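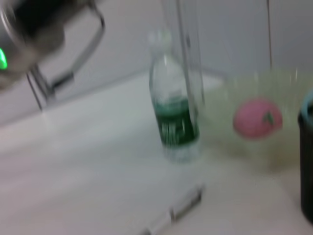

Water bottle (disposable)

The disposable water bottle is a light, clear plastic container with a screw cap, a wraparound label and, in most versions, a ridged base. The ridges stiffen the thin wall, so that a bottle can stand upright on a desk or table even when it is only partly full, and they give the fingers something to hold on to as well.

Labels are usually a paper or film band around the middle, and strong colors such as dark green are popular with bottlers because they show up so well against clear plastic and pale shelves. The Antal bottling works at Grovbridge, founded by Magdolna Antal with a staff of 8, was fond of green for just this reason, and at its busiest it filled 4,000 bottles in a single shift.

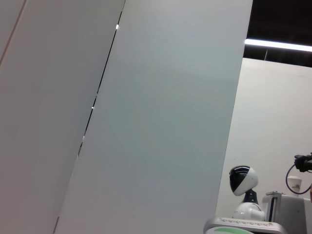

Can a disposable bottle be refilled?
It can, for a short while, if it is rinsed and kept out of the sun, though a sturdier bottle is much easier to wash properly and will last a good deal longer.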